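Workspace preparation for hand-held gripper demonstrations

Workspace preparation is the set of checks made before a person records a manipulation task with hand-held grippers. The grippers are held one in each hand and stand in for the end effectors of a two-armed robot. Most groups that record this way keep a written practice sheet. The sheets differ in detail but cover much the same ground: the table, the markers, the objects, the cables and the people nearby.

Background

Early sheets were short notes taped to a wall. One of the more widely copied is the Jevham sheet, drafted by Nisreen Sfeir and later revised by Sayaka Onishi, who added the sections on liquids and bystanders. The Yoshida sheet is based on it and uses the same order of headings. Neither is a formal standard, and neither replaces local workplace safety rules.

Table and objects

The table should be stable and low enough for a seated operator to reach the far edge without standing. A tablecloth is allowed if it lies flat. Printed cloths are accepted under both sheets, and the Jevham sheet encourages them, on the grounds that plain surfaces alone give too little variety. Objects are set out within reach of both grippers before recording starts. Stems, wands and other long, thin items may point in any direction, including out of a cup or mug.

Drinking vessels get their own rule. A mug or glass with liquid in it stays on the table top, clear of the edge, and is never placed over a power strip. The Yoshida sheet limits the liquid to 200 milliliters.

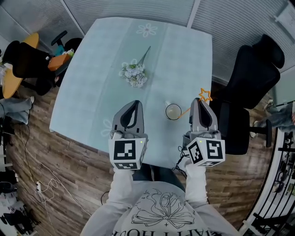
Markers

Many hand-held grippers carry black-and-white square markers on a cube-shaped housing, which let software work out where each gripper is. Good practice is to hold the gripper from below so that fingers do not cover the printed faces. Sleeves should be close-fitting at the wrist. Scratched or peeling markers are replaced as a pair – left and right together – and the new ones are checked before the next take.

Cables

A cable attached to a gripper should have enough slack for the full reach of the arm. Cables on the floor are routed away from the operator's feet. Power strips are kept off walkways.

Bystanders

Other people may be in the room during a take. The Jevham sheet asks them to stay out of the operator's reach, and it requires consent from anyone who may appear in a recording, even if only their legs are in view.

Length of takes

Operators rest for 5 minutes after every 18 takes. A take is repeated no more than three times with the same layout.

See also

Zorkel layout cards
Solar marker sheet
Operator consent forms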